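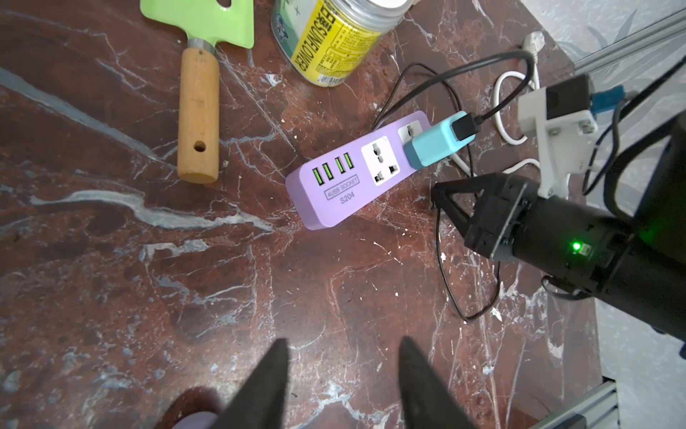
Malbridge Community Help > Events and Street Fairs

Can I still get a table at the June evening market in Malbridge?

Posted by jasham_candles

I make candles and would like to sell at the June evening market on Lykkegaard Street. The town page says vendor sign-up is closed, but a woman in the bakery told me they hold back some spots for local makers. Is that true, and who do I ask? I live in Jasham, so I don't know if I count as local. I would also like to know whether you have to bring your own table and what time setup starts. I've only ever sold at a school fair and that was indoors.

Ditte Hjaltadóttir

I have sold at this market for 9 years, so I can tell you how it usually goes. Sign-up does close, but there is a waiting list and people drop out of it every season. Email the events desk at the town hall and ask to be put on the list for June. Say what you sell, because they limit how many stalls of each kind they take. Candles and soap fill up early. Jasham has always counted as local. Indby has too, as far as I know.

Bring your own table. It does not have to be a nice one. A tabletop as scratched up as the reddish-brown one in my picture, with white and gray patches all over it, is fine for a stall as long as the legs are steady and you put a cloth over it that reaches the ground on the street side. Bring clips for the cloth, too, as the wind comes straight up from the river after the sun goes down.
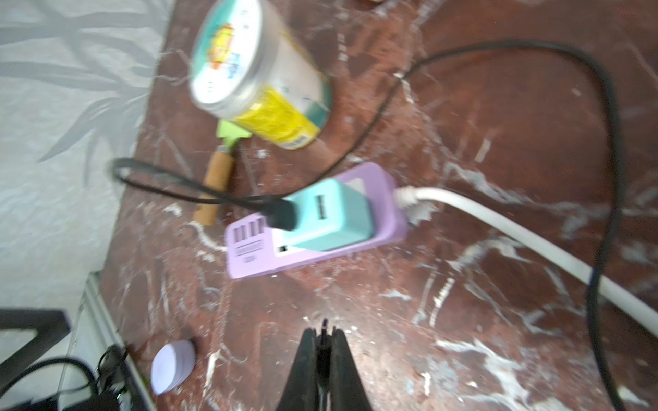
Setup opens in the afternoon and cars have to be off the street by 5 p.m. You unload at the library end and then move your car to the lot behind the church. Take cash for change. For small money, use a can with a lid, like the silver-gray one there with the yellow label band, and keep it on your side of the table. Last summer there were 800 people on the street on the busiest night and I ran out of ones in the first hour. Open flames are not allowed on the stalls, so you can't burn a sample candle. Leave a jar open so people can smell it.

marketfan_rt

You could just show up. My cousin did that once and they let her set up at the end by the pharmacy. That was a few years ago though.

Ditte Hjaltadóttir

Please don't just show up. They check names at the barrier now. The fee for a single space was 10 dollars last year, paid when you get your spot, and I have not heard that it changed.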